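Wednesday
Posted by Nkrumah Wumbei

Gripper comparison on the bin cell: slips on rimmed objects, controller stops on approach

Status: open, workaround in place

Summary

We are comparing two grippers on the KUKA arm at the bin cell, the Itano parallel gripper and the Skyrme. Same arm, same bin, same mixed set of objects. The Skyrme ran its block without trouble. The Itano stops partway through picks on the black tray and anything else with a raised rim. The controller reports "grip not confirmed" and holds the arm where it is until someone clears it by hand.

I need to know if this is the gripper, the fingers, or the way we set up the confirm signal before we decide which one goes on the second cell.

Setup

Controller software is the Girberg package, the August build. Grasp points come from the fixed camera by the bin. Nothing was changed on the camera between the two grippers. The tool offset was re-entered after the swap and checked against the touch point on the table. Each block is 40 picks. After every pick the object goes back into the bin by hand, in a new position.

Results so far

Skyrme, first block: 2 failed picks out of 40, both on the soft toy. The controller retried and got it the second time in both cases.

Itano, first block: 19 failed picks out of 40. Of those, 6 were plain misses where the fingers closed on nothing. The other 13 were all "grip not confirmed" with the object between the fingers.

The misses look like ordinary grasp point errors and I am not worried about them yet. The rest of this ticket is about the 13.

What I tried

1. Cleared the fault and repeated the pick from the same position. Same fault.

2. Power cycled the gripper only. Same fault on the next tray pick. The white box picked fine.

3. Raised grip force from the default to the next step up. The tray came up on the first try and then slid out on the way to the drop position. The fingers were still closed when the controller noticed, so the part-lost check is slow too. Put the force back to default.

4. Swapped the finger pads for the ones from the spare kit. No change.

5. Checked the hoses and cables on the wrist. My first guess was that the bundle was pulling on the gripper connector when the wrist turned. I jogged the last axis through the full range we use and watched the signal page. The signal did not drop out at any point. I would still like the loop tied closer to the arm because it hangs in the camera's view on some picks, but it is not causing this fault.

6. Ran the approach in single step on the tray to see where the fingers end up against the rim.

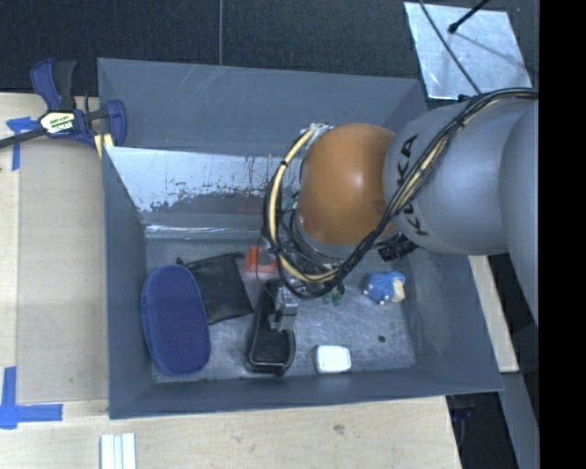
Itano gripper over the black tray, single step mode. Upper right side of the tray.

With the tray lying nearly straight up and down in the bin, the planner keeps choosing the long side near the top. One finger goes inside the rim and one goes outside. That grasp is reasonable for the Skyrme, which has longer fingers. On the Itano, the inner finger reaches the rim before the pads are lined up, so the fingers stop wider than the controller expects. The pick gets flagged as not confirmed even though the tray is being held.

7. Opened the confirm window in the Girberg settings. It was still set to the values we entered for the Skyrme. The tool profile had been copied over and only the offset and the stroke were edited. That one is on me. I set the window from the Itano sheet and saved it as a separate profile.

8. Ran the tray alone again with the new profile, 6 picks. 4 confirmed and went to the drop position. 2 stopped with the same fault, both with the grasp close to a corner.

Current state

The wrong profile explains most of the faults. It does not explain the corner grasps. For now I have blocked grasp points near the corners of the tray in the planner. With that block on, the Itano gets through tray picks without stopping, but it gives up sooner when the tray is close to a wall, and someone has to move it.

The first Itano block should not be used in the comparison. I have marked it in the results sheet and left the numbers in.

Still to do

- Rerun the full Itano block with the correct profile, corner block off, so both grippers are tested on the same terms.
- Rerun with the corner block on and record how often the planner gives up.
- Try the long fingers on the Itano. Gemasach has a set listed as compatible. Need the part number confirmed before ordering.
- Ask Girberg support if the part-lost check can run faster during the lift. The setting is grayed out in our build.
- Check the clamp on the bin before each block. The touch point check covers the table only, so it would not catch the bin moving.

Note for whoever picks this up

Load the profile by name from the tool menu. The quick swap button on the pendant brings back the last profile used with that flange, and after a gripper change that will be the wrong one. The tool name at the top of the screen updates either way, so go into the confirm settings and read the window values before you start a block.

The arm is parked with the Itano on it. Skyrme and its pads are in the drawer under the controller, along with the short bolts. Please don't mix those with the Itano bolts, they are a different length.

Leaving this open until the two reruns are in.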